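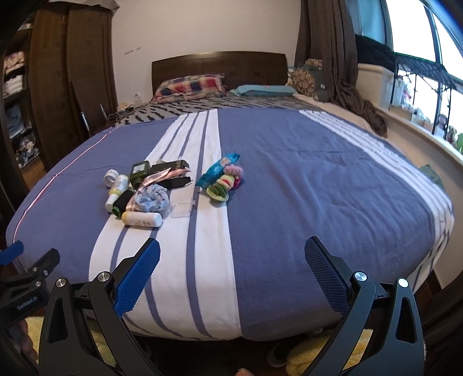

May 23, 2018

Last week my colleague Igor Śliwiński asked me if I am afraid for my job. We both work in housekeeping for Morholm, a company that rents furnished rooms to people who stay a few months. I said no, but afterwards I thought about it during my whole shift.

In March the company started to use a planning program, Dorkalix. Before, our supervisor Jailson Mendonça wrote the rooms on a paper each morning, and we changed between us as we liked. If I had pain in my back, Igor took the big beds and I took the bathrooms. Now the phone gives me the next room when I close the one before. It is fair, I must say. The walking is less and I finish on time most days. But the phone does not know about my back.

Then there are the machines. In the Dostwood building we have 5 floor robots for the corridors, and they do it well. Inside the rooms it is another story. A guest leaves small bottles, packets and a soft toy on top of the blanket, and I have to decide what is trash, what goes on the shelf and what I should not touch. I learned this in years, mostly from mistakes. I once threw away an almost empty shampoo and the lady was very upset, with reason.

Jailson says the time we save should go to these things, to do the rooms with more care. I would like to believe him. For now the saved time became 10 more rooms in the week for each of us, and I have asked him for a meeting to speak about it. Igor will come too.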